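Drawer runners binding on long desk — wax or replace?

bagheri_42
Desk has a wood top and mixed drawer fronts. The wide drawer binds 7 mm before closing. Runners are wood on wood. I plan to rub in paraffin. Objections? 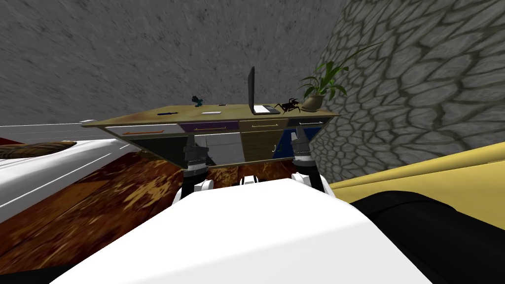

Reply 1: Uva
Wax hides the fault. Measure both diagonals of the drawer box first. If they differ, the box is racked and no lubricant will fix it.

zundthorpe
Disagree. Paraffin is a five-minute test — do it first, measure later. Mine has held up for almost 4,000 cycles.

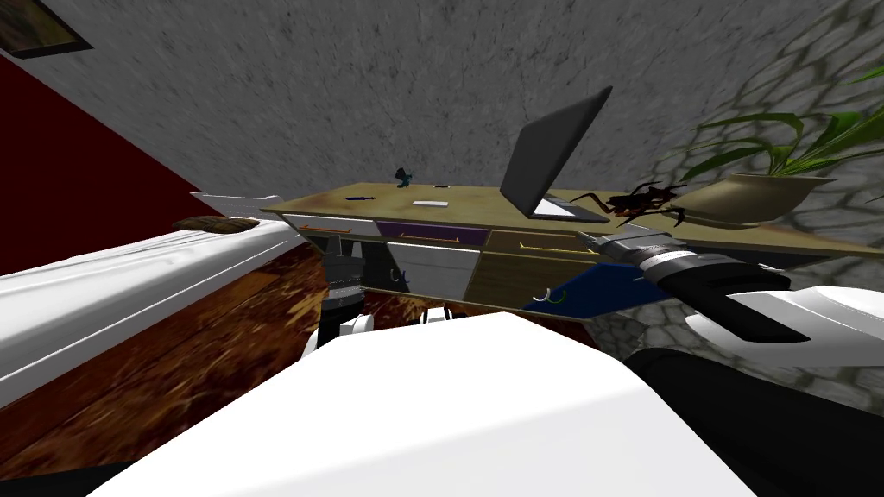 And if it still binds, plane the high side of the runner, one pass at a time. Leave the drawer front alone.

Uva
Wax then plane means planing through wax. It clogs the iron. Wrong order.

bagheri_42
Diagonals differ by 3 mm. Box is racked. Will reglue the back corners and clamp square overnight.
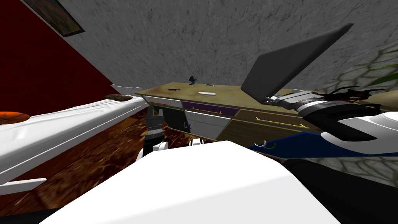
Bavier, October

Javiera Quezada here, posting as jquezada. Check the floor as well. A desk that long will twist if one foot sits low, and the drawer will bind again after regluing. Shim first, then clamp.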